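Search minutes, notes, people... Go

Mellum kitchen table - data collection sync
Minutes, November, started 2:10 pm
Notes: Wenjie Yao

Present: Wenjie, the two operators from the morning shift, Sustirex on the call (audio only, dropped once). Drirow sent regrets.

1. Last minutes
Ok'd, no changes.

2. Where we are
163 demos recorded on the kitchen set since the last sync. 79 of those pass review so far, rest still waiting or thrown out. Main reasons for throwing out: operator stopped halfway, wrong task text attached, gripper not back at the start pose before the recording ended. Sustirex asked if the half-done ones can be kept as failures. Yes, if they're labeled as failures. Not by guessing afterward though - operator marks it on the spot.

3. Layouts
Long talk. Du wants more clutter, says the policy does fine when there's one thing to pick and falls apart with a full table. Agreed. Full table from now on, cups on their sides as well as upright, bottle sometimes lying on the plate, small fruit moved between every run. Toaster oven can stay on the right for this batch but has to shift a bit between sessions. Same for the pots. Operators point out that they tend to put things back where they were without thinking. Fix: shuffle list printed and taped up by the station.

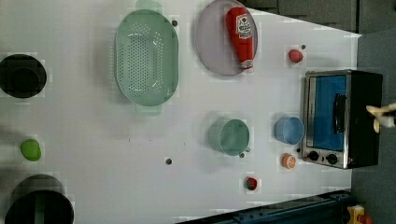
Task wording also came up. "Put the cup away" is no good, two cups and neither has an away. Write which cup and where it goes. Color plus object is fine. Up to 3 wordings per task, no more, the reviewers can't keep up.

4. Oven door
Opening the door is slow and people grab it differently. Sustirex would like one grip for all. Wenjie against, wants the variety. Left open, try both ways for a week and compare training runs.

5. Overhead view
Du asked if the view from above is enough when the hand covers the object. Wrist view is saved too but the time stamps drift on long recordings. Mellum side to look at the logger. Until then keep recordings short and restart the logger at lunch.

6. Actions
- Wenjie: shuffle list, new task wordings, send to everbody
- Operators: finish review of the waiting demos, mark failures
- Sustirex: training run on the 79 good ones, share the curves
- Du: list of layouts still missing
- Drirow: answer on storage space (carried over, again)

Closed 3:05 pm. Next sync same time, room to be confirmed.

Comments (3)

operator_am: Item 3, can the shuffle list be in big print pls. Can't read the old one from the chair.

Du: My list is up in the shared folder. Mostly stacked things and lids, we have almost none.

Wenjie Yao: thx both. Big print ok. Review sheet link in item 2 was broken, fixed now

Recent notes
Mellum kitchen table - labeling rules, second draft
Logger time stamps, what we know
Operator handover, morning to afternoon
Drirow storage request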